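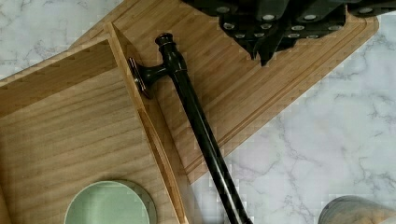 La planche en bambou, sur le plan de travail en marbre

Forum Cuisine & Maison > Entretien > Bois, pierre, métaux
Sujet : Huiler une planche en bambou, oui ou non ?

tilleul_menthe
Bonsoir à tous. J'ai hérité de la planche avec la cuisine (on a repris l'appartement en mars, marbre compris, et le marbre fera l'objet d'un autre sujet, plus long et plus triste). Ma belle-mère soutient que le bambou ne s'huile pas. Mon beau-père soutient que tout s'huile. Ils sont mariés depuis longtemps et ne comptent pas trancher ce point. Je m'en remets donc à des inconnus.
Deux questions : quelle huile, et à quelle fréquence ?

Jomar Dimaculangan
Huile minérale alimentaire, une couche fine, tu laisses la nuit, tu essuies le matin. Tous les mois au début, ensuite quand elle a l'air d'avoir soif. Surtout pas d'huile d'olive, ça rancit et ta planche sentira la vieille friteuse jusqu'à Noël.

bec_verseur
Et c'est reparti avec l'huile minérale. Un dérivé du pétrole sous les radis, merci bien. Huile de lin, point. Mon grand-père huilait les siennes au lin et il est mort à un âge très convenable.

Jomar Dimaculangan
Ton grand-père avait sûrement des planches en hêtre. Le bambou est une herbe, collée en lamelles. Il boit beaucoup moins. Avec du lin mal essuyé, tu obtiens une surface collante et trois semaines de regrets.

bec_verseur
Une herbe. On l'attendait, celle-là. Il y a toujours quelqu'un pour rappeler que c'est une herbe.

Rhea Abella
Je tiens une petite boutique de coutellerie et j'entends cette dispute à peu près à chaque ouverture. Vous avez raison tous les deux, ce qui ne fera plaisir à aucun des deux. Le lin marche, à condition d'être patient et de le laisser durcir complètement. La minérale marche tout de suite, mais il faut en remettre. Pour quelqu'un qui débute, je prendrais la minérale avec un peu de cire d'abeille. La pâte Stilline est correcte, la Clurkex aussi, à ceci près que le couvercle de la seconde ne s'ouvre qu'avec un outil que personne ne possède.
@tilleul_menthe : avant d'huiler, ponce légèrement dans le sens des fibres si la surface peluche. Et insiste dans la rigole, c'est là que le jus stagne.

tilleul_menthe
Merci Rhea. Je ponce au combien ? J'ai un paquet de papier abrasif dont l'étiquette a disparu, il va du « rugueux » au « moins rugueux ».

Rhea Abella
Du 240 pour finir. Le moins rugueux de ton paquet, donc, et tu croises les doigts.

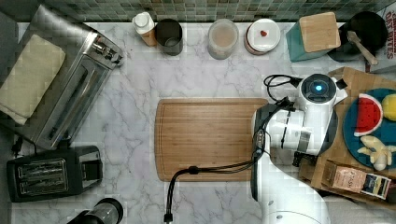 Pour le rangement, debout, sur la tranche, avec de l'air des deux côtés. Une planche posée à plat sur de la pierre garde l'humidité en dessous et finit par se voiler. Après ça bascule, et on s'étonne que les tomates partent de travers.

ortie_blanche
Je passe pour dire que la mienne va au lave-vaisselle depuis six ans.

Jomar Dimaculangan
Non.

ortie_blanche
Si. Programme court, 73 centimes la planche de rechange quand je calcule au prorata des années. Je n'ai jamais huilé quoi que ce soit et je dors très bien.

bec_verseur
Pour une fois, je suis d'accord avec Jomar. Non.

malo_du_fond
Quelqu'un a essayé la cire Skurnow ? Le vendeur m'a assuré que deux couches suffisaient pour la vie. La vie de qui, il n'a pas précisé.

Rhea Abella
Jamais eue en rayon. Méfiance tout de même avec les cires pour meubles : vérifie la mention « contact alimentaire » sur la boîte avant d'y découper un poulet.

tilleul_menthe
Bon. Poncée, huilée à la minérale hier soir, essuyée ce matin à 7 h en peignoir. Elle est nettement plus foncée. Ma belle-mère trouve que c'était mieux avant, mon beau-père demande pourquoi je n'ai pas fait aussi les cuillères.
Question bonus : j'ai laissé une auréole d'huile sur le marbre. Ça part ?

Jomar Dimaculangan
Bicarbonate et un peu d'eau, en pâte épaisse, film plastique par-dessus, une nuit. Pas de vinaigre, jamais, même si ta belle-mère insiste.

bec_verseur
Terre de Sommières. Le bicarbonate, c'est pour les gâteaux.

Jomar Dimaculangan
Ouvre un autre sujet, je t'y rejoins.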